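To: helside-robotics list
From: Serpil Kurtuluş
Date: Wednesday, June 5, 2024
Subject: Re: [helside-robotics] outdoor runs, what's left before Dunberg

Quick one, I have a class in a few minutes. Replies under the quotes, then the to-do list.

> Hi all, I merged the new steering code last night but only tested it in
> the hallway. Can somebody run it outside before the weekend? Also I'm
> not sure what speed limit we agreed on for the paths. The wiki says one
> thing and the config file says another.

Config file is right, wiki is old. The limit number on the wiki is from May when we still had the small wheels. Please don't "fix" the config to match, somebody did that already and I had to put it back.

> Second thing, the path follower gets confused where the edge isn't a
> clean line. Hedge is ok, bushes are not. I was going to add a filter
> but it makes everything slower.

Leave the filter off for now. Tatlı (the laptop, not the cafe, I know, bad name) can't keep up with it and we'd be debugging two things. What I want first is more logs with messy edges. Bushes on one side, hedge on the other, shadows across the pavement, rocks along the border. And starts from gravel, with the curb lip ahead, so we see what the planner thinks of it. We have 276 labeled frames so far and nearly all of them are plain sidewalk, so of course it likes plain sidewalk.

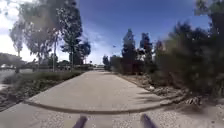
Do we have to label every frame from a run?
Every tenth frame is enough for this round, plus any frame where the driver hit the stop button.

Label classes are path, curb, loose ground, plants, other. Just those. If you can't tell whether a shadow is on the path or on the plants, it's whatever surface is under it. Last time we had three people doing shadows three differnt ways and I spent an evening redoing it.

> Last, do we still have money for the second battery?

Sort of. The department gave us 2,000 for the whole year and there is 500 left, which has to cover the van to Dunberg too. I'd say battery yes, new lidar mount no. We can print the mount. Write back if you disagree but do it today please, I want to order.

What's left:

- Outdoor run with the new steering code. Two people minimum, one drives, one walks next to it with the stop remote. Not one person doing both.
- Upload logs to the Felach folder the same day. Put the location in the folder name, not "test" or "test_new".
- Check the front bumper screws. One was loose on Monday.
- 3 clean laps in autonomous mode on the same route, no touching. That's what the Dunberg rules ask for in the video and we don't have it yet.
- Somebody write the team page. It can be short. I'm not writing it again.

About the curb: the rules say robots may be carried over a step before the timer starts but not after. So if we start on gravel we either learn to climb or find the flat way round. My vote is flat way round. The climbing thing is a summer project, I know a couple of you love it, sorry.

Also if you take a run out and the wheels pick up grit, brush them off before it goes back in the cabinet. The gears are open on that side and we don't have spare ones.

Lab key is at the front desk, sign for it. I'm around after four.

Serpil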